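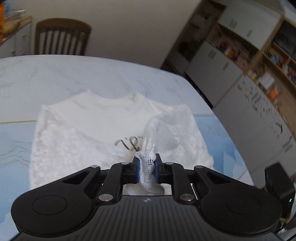 网眼布，两片蓝垫夹住，下面是白色针织衫

首页 > 折腾笔记 > 夹爪 > 手持夹爪试用（二）
站内搜索 请输入关键词 搜索

先把结论扔前面，免得有人翻到底：软布料这一块，蓝垫这种平行连杆的手持夹爪比我之前用的 Plastley 那把顺手。别的还没测完，先写这么多。

手上三样东西在比。Plastley 的老款，单连杆，黑硬垫。MacKinnon 的控制盒，只比控制盒，不比夹爪。然后就是现在这把蓝垫的。从九月拖到现在，一直没空写，今天趁衣服还摊着赶紧记。

网眼布是最先想试的。Plastley 那把夹网眼有个老毛病，垫子太硬，网格一拧就从边上滑走，要补夹两三下。蓝垫软一点，布能陷进去。手感上的差别，数据我还没整理，别问我要表格。

力度旋钮我调在 62，再往上针织类容易拉出线头。往下调薄料就飘。这个数只对我这套有效，换垫子要重调。重调很烦，得先断电，等灯灭，再按住侧键，说明书上写三秒，我一般按到手酸为止。

然后是蕾丝。蕾丝最讨厌，薄，有洞，边还会卷。指尖要贴着布面进去，角度大一点就只夹到空气。
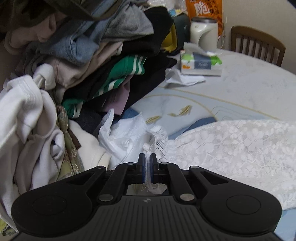 分类：夹爪 / 薄料 / 未完

薄料的几个心得，乱写，想到哪写到哪。

夹一小条就够了，别贪。一口咬太多，松开的时候布会粘着垫子一起走，放都放不准。

进爪慢，合爪快。反过来基本都失败。

衣服堆不要提前理得太整齐。我一开始都叠好再夹，后来发现叠好的太容易，什么夹爪都能过，比不出差别。堆成一座山反而看得出来，哪把会把旁边的一起带起来，一目了然。Plastley 老款带得最凶，有一次夹一只袖子，拖出来两件卫衣。

花桌布会不会影响相机识别，这个我专门换过素布对比，暂时没看出区别。不过我只看了回放，没跑后面的流程，所以先存疑。晚上八点以后光线不行，回放里白色布料糊成一片，白的叠白的尤其惨，以后尽量白天做。

双手配合是另外一回事。单手夹起来放下，哪把都能混过去，一到两把一起上就露馅。一把提着大块料，另一把去捏底下的薄边，两边的开合速度要对得上，不然一紧一松布就跑了。MacKinnon 的盒子两路之间有一点点延迟，做硬东西感觉不到，做布料很明显。
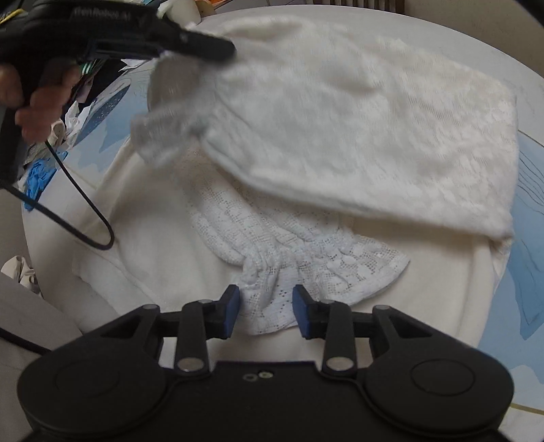 Jodarance 在上一篇底下留言，说双手做布料根本不用纠结延迟，先把两边的开口行程标定成一样再说，他那边标完之后掉布少了一大半，还说软垫用久了会打滑，擦一擦比换新的管用。

行程这个我认，确实没标过，两把都是出厂值就上了。回去补。擦垫子我试了，酒精棉擦完头几下反而滑，要晾一会。他没写晾多久，我晾了一杯咖啡的时间。

线的问题也顺便吐槽一下。线太软，老往工作区里掉，左手那路尤其烦，提着布一转腕线就跟着扫过来。打算买几个魔术贴绑在小臂上。Fosville 那家店有卖带卡扣的，198 一套，贵得离谱，先用扎带凑合。

再说抓绒。厚料本来以为最简单，随便夹都行，结果提起来容易，提正难。重心不在手上，尖头总往一边倒，另一只手得过来扶。
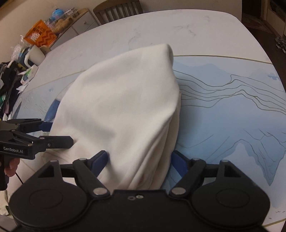
扶的位置也有讲究，太靠上等于没扶，太靠下会把布往下拽，主手那边就得加力，一加力垫子印就压进绒里了，半天不回弹。我现在习惯是从侧面中段进，爪子半开，先挡一下，稳住了在合。这个动作 Plastley 那把做不了，爪尖太短，还没碰到布，外壳先撞上去了。

连杆的手感也说一句。开合全程阻力挺均匀，没有那种走到一半咯噔一下的感觉。老款用了超过 2 个月就开始咯噔，上油也没用。这把还新，不敢下结论。

缺点：重。连着做一上午手腕酸，虎口也磨。握把再细一圈就好了。还有指示灯太小，我老是分不清在录还是没录，白做过一整轮，气死。

下次要做的：
标定两边行程，标完把蕾丝重跑一遍
控制盒换直连，看看延迟是不是它的锅
毛巾和袜子，袜子估计很难
MacKinnon 的新固件，听说改了合爪曲线，等下载链接能打开再说

衣服还没收，先去收衣服了。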